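Weekend link stuff, 19 October 2019

Mousavi Reads is moving! The weekly swap post that used to live over at Hirkurden has a new home on Aishwarya Devadiga's blog, starting with the next round. Same rules as before. Link up one review and one craft or recipe, visit the two people above you, leave a real comment.

Old posts stay where they are for now. Aishwarya says the archive (762 entries, wow) will be copied over in April, so don't panic if your link looks dead for a day or two. If it's still dead after that, email her and not me, I can't fix it from this end.

Sign-ups so far: 14 blogs. Last spring's round had more but it's early yet.

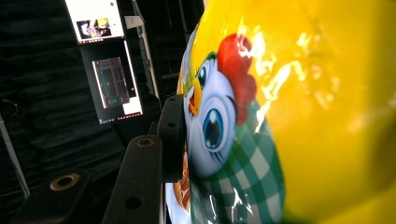
Also new, the Ranora printables shop has put its fall bookmark set up for free. Four designs, black and white or color, prints on regular letter paper. Cardstock is better if you have it. You need to sign up for the newsletter to get the file, and the first email went to my spam folder so look there. Free till the end of the month, then back to regular price.

Þórarinn Hafstein finished his big reading challenge. 1026 pages in the last book alone, and he reviewed every single title along the way, even the ones he hated. Especially the ones he hated. The wrap-up post is long but go read it, the part on the Flundevmont trilogy made me want to start over from book one. He is taking a break from challenges until the new year and will be posting mostly soup.

Giveaway news. The tote bag and the two paperbacks have been claimed, congrats to both winners, packages went out yesterday. The mystery box is still open. One entry per houshold please, comment on the giveaway post and not on this one, comments here don't get counted.

No roundup next week, I'm traveling. Send me your links anyway and they will go in the one after that. Recipes too, anything with squash, I have so much squash. Deadline is teh usual, midnight Eastern.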